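NOTICE OF THE OFFICE OF WATER CLAIMS, CLETOLITZ

The Office records that in May the river Skiltska moved 190 yards east, leaving the town of Flustitz without a bank. Under the Wongsuwan Rule, a river absent for 10 nights must be asked to return in writing.
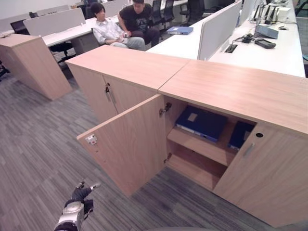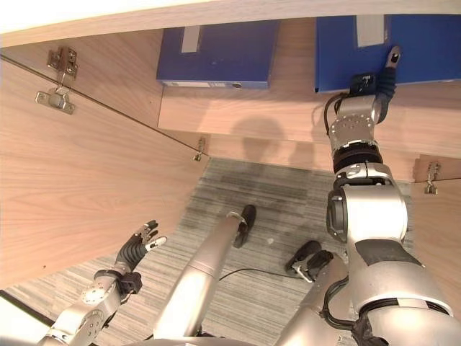 Blue binders, Cletolitz.

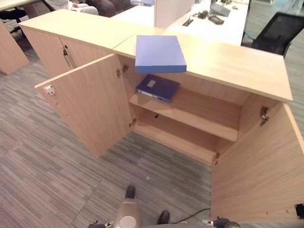

The letter was drafted by Duangjai Mahawong, Senior Clerk, and read aloud at the old ferry landing at dawn. The river was offered 200 willows and the repair of its lower weir. No reply was received. Residents are advised that the sound of water under Mill Street is being treated as correspondence, and should not be answered privately.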